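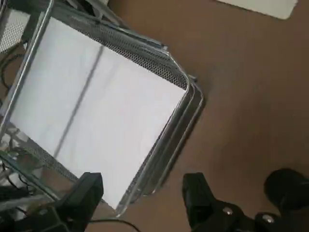

Dear all,

I would like to come back to the question of the start positions for the paper tray task, which we left open in the spring. My proposal is that an episode should be allowed to begin with the gripper already close to the tray, and not only from the home position. With the fingers open wide and one of them over the lower left corner of the tray, as in the wrist view I put at the top, the camera has the corner of the paper and the silver rim in view, but only part of the tray itself. The policy will meet this kind of view many times when it works alone, and at the moment it has almost no examples of what to do from there.

I quote the earlier message below and answer inside it. I am sorry for the length.

On the Helora list it was written:

> We have now 1,212 episodes for the tray task and I do not see why we need more
> of them. The loss is flat since a long time. I would prefer that we stop
> recording and use the hours for the drawer task.

I agree that more of the same will not help us. But I looked again through the set and the variety is smaller than the number suggests. Only 271 episodes start from a position different from home. In all the others the arm makes the same long approach, and the part we care about, the last few centimetres before the fingers close, is short. If we count by time and not by episode, we have recorded very much free movement and very little grasping.

> The failures at Stiltska were with the stacked trays. This is a problem of
> perception and teleoperation cannot repair it.

Here I am less sure. When one tray lies on another, the two rims run side by side and the lower one is a little displaced. In the picture one can see this on the right side. From the wrist camera the two bright bands look nearly the same, and I can well believe that the policy chooses the wrong one. However, I watched the Stiltska recordings again and in many of them the arm came down at a place where no operator has ever put it. So it had the wrong rim, yes, but it also had no habit of going back and trying again. For me this is a question of examples. I would like to have demonstrations where the operator begins too low, or too far to the right, and corrects slowly.

> If we change the start position we must also change the labels, and the old
> episodes will not be compatible.

It is not necessary to change the old labels. I suggest one new field, "start_region", with the values home, near and over. The old episodes can be filled by a script from the joint positions. I have written this script and tried it on the Olteo part of the data, and it gave sensible values everywhere except for a few episodes with a broken first second. Those I would remove in any case.

> Also the desk should be cleaned before recording. In the last batch there are
> cables and other small things everywhere.

On this point I have the opposite opinion, and I ask you to discuss it before somebody tidies. The desks of the people who will use the system have cables on them. If we record only on a clean surface, the policy may learn that every thin dark line is the edge of something important. I would keep the cables and the small objects, but move them between episodes, so that they do not become a landmark. What I would not keep is a cable lying in the path of the fingers, because the operator then makes strange detours and these go into the data as well.

My practical proposal is the following:

1. We record 40 episodes per operator with the start position "near" or "over", in equal parts.

2. In half of them there is a second tray under the first one. The offset between the two should be changed by hand each time, also in the direction which is not comfortable.

3. The amount of paper in the top tray is changed too. A white stack takes a large part of the wrist view and the automatic exposure reacts to it, so please do not always use a full tray.

4. The operator may correct a mistake, and the correction stays in the episode. Please do not press "discard" after a first bad approach. If the episode becomes longer than 22 seconds, stop it and mark it as failed, but keep the file.

5. The lamp stays where it is for now. I know that the shadow of the arm on the desk is quite strong in some positions, but if we change the light at the same time we will not understand the result.

For the evaluation I would use the same protocol as in November, with the Lemaire trays kept out of the training set completely. Their rim has another shape and it is the only honest test we have at the moment.

One question to those who work with the teleoperation handles: is it possible to lock the gripper open until the operator presses the pedal? In several episodes the fingers close a little during the approach and open again, without reason that I can find. I think it is the spring in the left handle, but I did not have the possibility to check it.

If there is no objection on the list, I will put the new field into the recording tool and send the script, together with a short instruction for the operators. Remarks about the wording of the instruction are welcome, as my English is sometimes too direct for this purpose.

With kind regards,
the maintainer of the tray data set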